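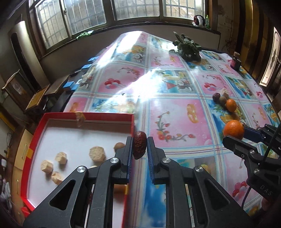 Gripper closed on an avocado, red and white tray to the left.

Grimholm Gripper Build: Frequently Asked Questions
Last updated 26 November 2019

What is Grimholm?
A home project to teach a small arm to pick up groceries. Bheki Jacobs runs it from his house in Stuserstead. The arm lives in the shared workshop on Adams Street, and the picking by hand is done at the table.

Why use food and not test blocks?
Food is cheap and no two pieces are alike. An avocado has bumps, an orange rolls, and bread gets crushed if you squeeze too hard.

How do I pick up something round?
Open the fingers wide, come in low and stop with the fruit between the pads. Then close slowly – a fast close pushes an orange away.

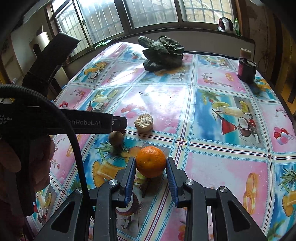
How many picks do you have so far?
1,038 that we kept. A full session is 300 and takes most of a day.

Do I need to cover the table?
No. We leave the patterned cloth on. A plain one is easier for the software, but the kitchens we want it to work in are not plain.

What about small items?
These take more practice. Line up both fingertips before you go down, and leave a gap between pieces so the pads don't hit the one next door. Cake is harder than anything with a skin.
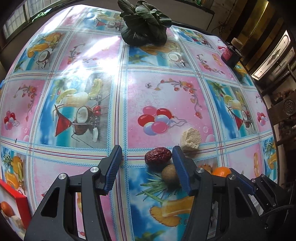

If a piece breaks, note it in the log and carry on with the next. Wipe the pads before you start again – crumbs get into the ribs.

Where are the files?
On the Skolard page of our site, in folder 11. The parts list is there too.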